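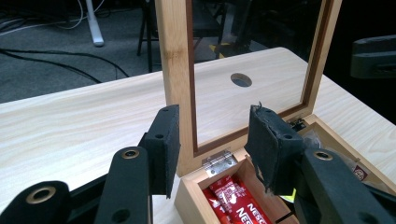
Gripper over the open box, lid upright.

Recording the box task

1. Set the box on the table and start with the lid open.
2. Bring the gripper in slowly, with both pads in view.
3. Pick one sachet, lift it clear of the walls and stop recording.
4. Move the box a little before the next take - the glass lid should show a different bit of table each time.

Record 140 takes per person. Keep the fumbled ones, but tag them "miss". Upload to the Nerketti folder in batches of 60.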